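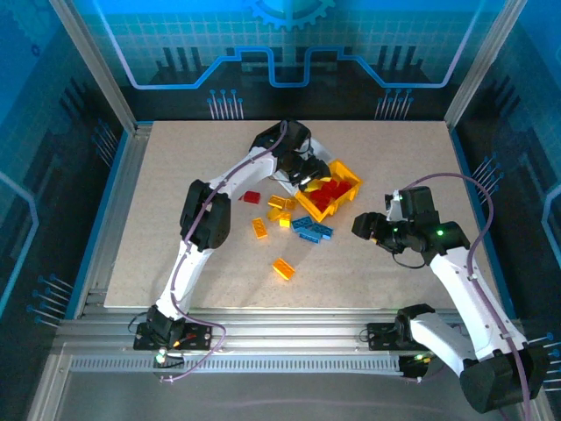

Red bricks in the yellow bin, with one more red and five yellow-orange ones still on the board.

Progress report to the Merex fund, 10 August 2023
Brick sorting and tidying, Drurnora play library

Dear friends at Merex,

It's a pleasure to write to you again, and I hope you'll forgive me if I go on a bit, as there is a good deal to tell since our last letter in May. You very kindly paid for us to sort out our building bricks, and I can report that the job is well along. We started with 300 bags of mixed bricks, given by families over the years, and we have now been through 174 of them. That is further than I dared hope when I first saw the pile!

Sorting goes by color, one color to a container. We did try sorting by size for a while, but the little ones were forever ending up with the long ones, and color is so much easier to check at a glance. The see-through bricks have been the slow part. Yellow and orange look very much alike once they are in a heap, so we have decided to keep those two together and not fret over it.

We have put together 138 finished sets so far, and 80 of them have already gone out to the Ebrahimi center, where they are on the lending shelf. The rest are waiting for lids — the first lot of lids was a touch too small, I'm sorry to say, and the supplier is changing them free of charge. The Cultska branch will get its share as soon as they come.

Blue is the color we are shortest of. The open white box has been set aside for it, and we would be very glad of any blue bricks your own staff may have sitting in a closet at home.

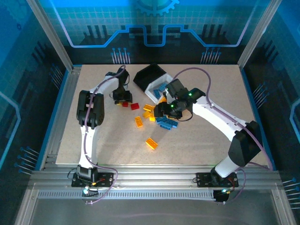
Cultska wrote back after reading a draft of this report to say that they would gladly take their sets without lids, as they have plenty of cloth bags to keep them in, and that they would like the blue ones last if blue is running short. We have said yes to both, and their first boxes will go out with the next delivery.

With warm thanks from all of us at Drurnora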